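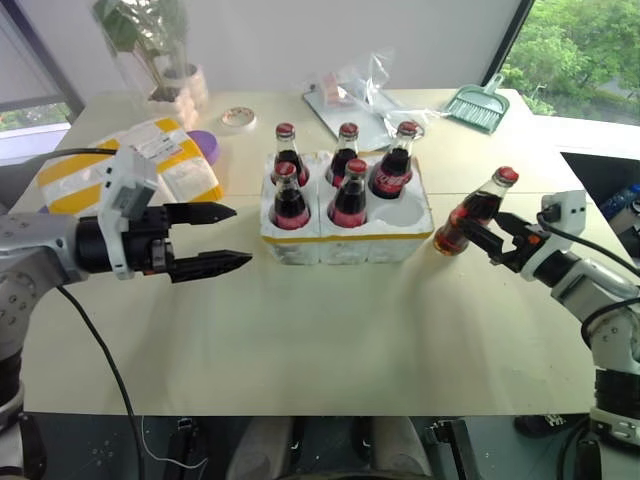
Cola in a glass bottle and a foam carrier for six

About Meredeo

Meredeo is a small drinks wholesaler in Lokircombe. We deliver to cafes, village shops, sports clubs and also to private homes when there is a wedding or a big birthday. The company was started from one garage with 30 crates and an old van. Today we have 770 regular customers, and the van was replaced already two times.

We sell mostly drinks in glass. Glass is heavy and it costs more to transport, but it can be washed and filled again, and in our opinion the taste stays better. Our list has 81 kinds of soda, juice, mineral water and beer. The apple juice comes from Pluvulier, a family press which works only in autumn, so please order it before November if you need a large quantity.
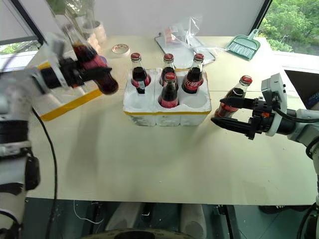
Four bottles of cola in the carrier

How we work

You can order by phone or by e-mail until 3 p.m., and we deliver on the next working day inside the town. For farms and villages farther out we drive some 100 kilometers on each tour, and the driver will call you in the morning with the approximate hour. Empty bottles we take back at every delivery — also those you did not buy from us, if they are of the same type. The deposit is written as a separate line on your invoice.

For parties we lend glasses, cooling tubs and folding tables. Full crates that you did not open can be returned within two weeks.

Our storehouse is behind the Lại bakery, at the end of the yard. Visitors are welcome to come in and taste before they decide. Please use the side door, as the front gate is kept free for loading.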